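The quilter who plans on paper first
17/09/2023

The workshop at Karkis is one long room over a hardware store, and the woman who runs it has been making quilts there for most of her working life. She asked that her name be left out. "People around here know who I am," she said. "Everyone else can just look at the quilts."

She learned from an aunt, who taught her on flour sacks and worn-out work shirts. There was no pattern and no ruler. Her aunt folded the cloth, pressed the fold with a thumbnail and cut along the line. "She got away with it because her eye was good. Mine wasn't. My first quilt was two inches wider at the bottom than the top, and I slept under it for years."

That first quilt is the reason she now starts every piece on the floor or on a table, full size, before she cuts anything. She uses brown paper and painter's tape to try out the proportions of the blocks. Tape comes up easily, she said, and a strip can be moved as many times as she likes. She will leave a layout down overnight and look at it again in the morning.

"On graph paper everything looks fine," she said. "Then you make it at bed size and the middle is too heavy. I want to find that out before I have cut into good cotton."

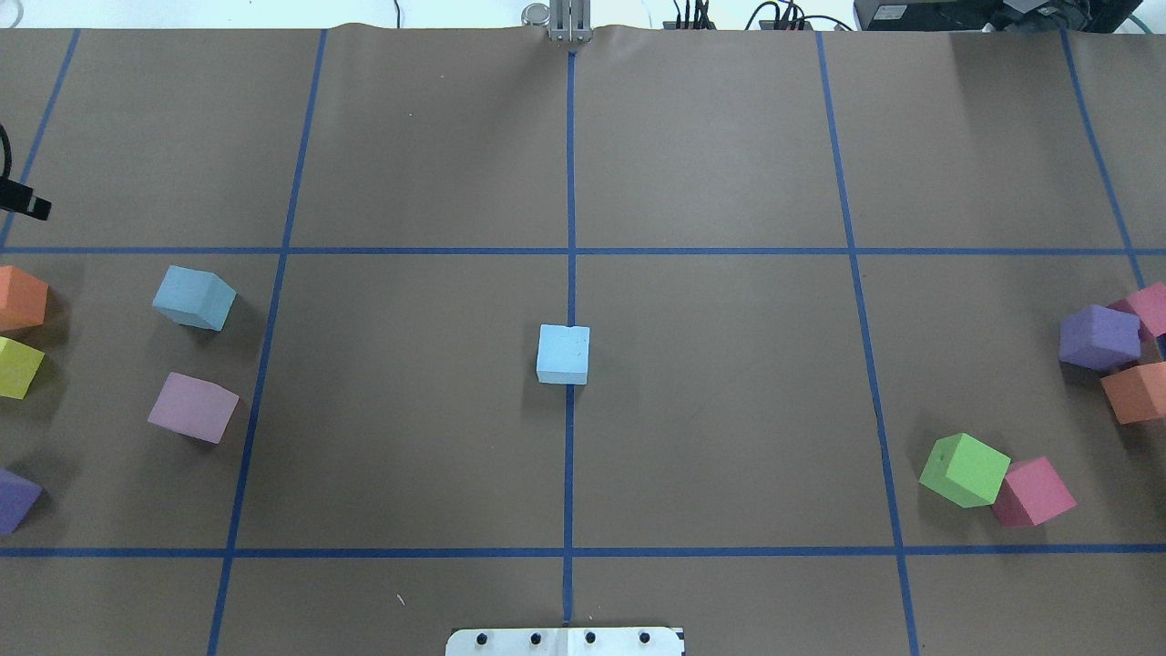 Cloth and where it comes from

Most of her fabric comes from Hornanar, a mill outlet that sells ends of bolts by the pound. She goes in August, when the summer stock is cleared out, and buys enough to last until the next year. She washes all of it twice before it goes on the shelf. Reds get a third wash with a scrap of white thrown in, and if the scrap comes out pink the red goes back in the tub.

She does not buy precut squares. "They're cut well enough. But you pay for someone else to choose your size, and then every quilt you make is that size." Her own blocks are usually 9 inches, finished, though she has worked smaller. One baby quilt used 500 pieces and took her a winter. She said she would not make another like it, and then said she probably would if the right person asked.

For batting she uses wool in the bed quilts and cotton in anything that will be washed every week. She has tried polyester and does not like how it shifts. Thread is the one thing she will not economize on. She buys a strong cotton thread and throws away any spool that starts to fray at the needle.

Teaching

Classes run through the spring and fall. Beginners make a plain nine-patch, and they all make the same one, in two colors. Some of them complain about this. She does not change it.

"If you let people pick a hard pattern they spend the whole class worrying about the pattern," she said. "I want them thinking about the seam. A quarter inch, every time. If you are off by the width of a thread, you won't see it on one block. Put ten blocks in a row and you'll see it."

In the second class she has everyone lay out their blocks before sewing the rows together. They step back, move things and step back again. She counts this as part of the work and gets impatient with students who skip it.
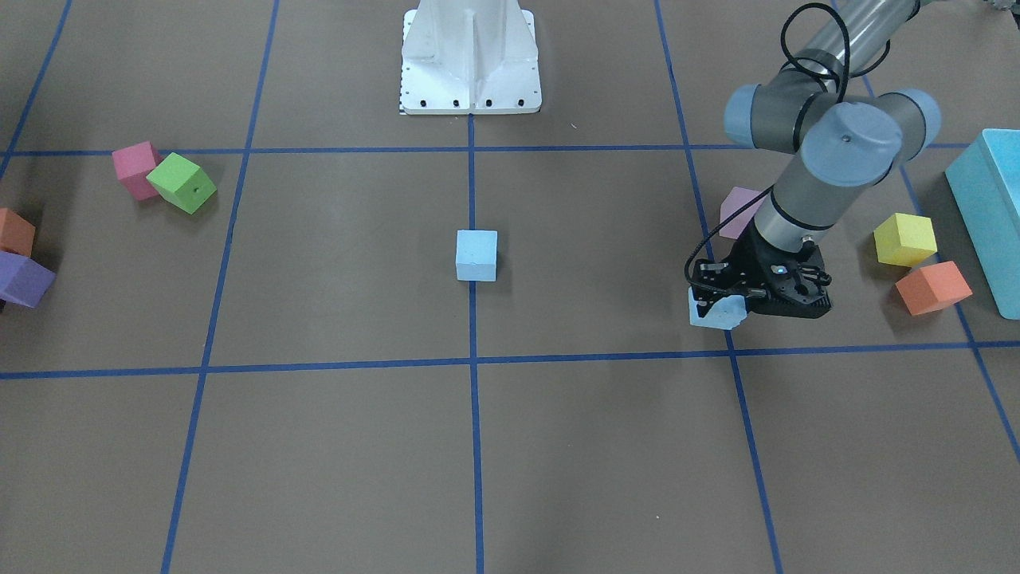 Blue tape on brown, with the lines making a grid.

A few of her former students now sell at the Jestano fair. She went for many years herself but stopped when the drive got to be too much. The last quilt she showed there was called Shin – a dark blue piece with a single band of gray across it. It did not sell, and it now hangs on the landing outside the workshop. She has been asked about the name many times and has not explained it to anyone. She did not explain it to me.

Prices

I asked what a quilt costs. She said it depends on the quilting more than the top. A simple tied quilt can go for what the materials cost plus a little. A hand-quilted one takes her months, and she has stopped trying to work out an hourly rate.

"I did it once," she said. "I sat down with a pencil and figured it, and I didn't care for the answer, so I put the pencil away."

Repairs are a steady part of her income. People bring in quilts that a dog has chewed or that have split along the fold from sitting in a closet. One on her table during my visit was, by her estimate, 100 years old, and the brown prints had begun to rot while the blues next to them were still sound. She put that down to the old dyes. She covers the bad patches with fine net and leaves the original cloth in place underneath.

Her advice for anyone with an old quilt is to refold it a different way every few months, and to keep it off bare wood. She prefers a cotton pillowcase to a plastic bag. If there is a spare bed in the house, she said, lay it flat on that and close the curtains.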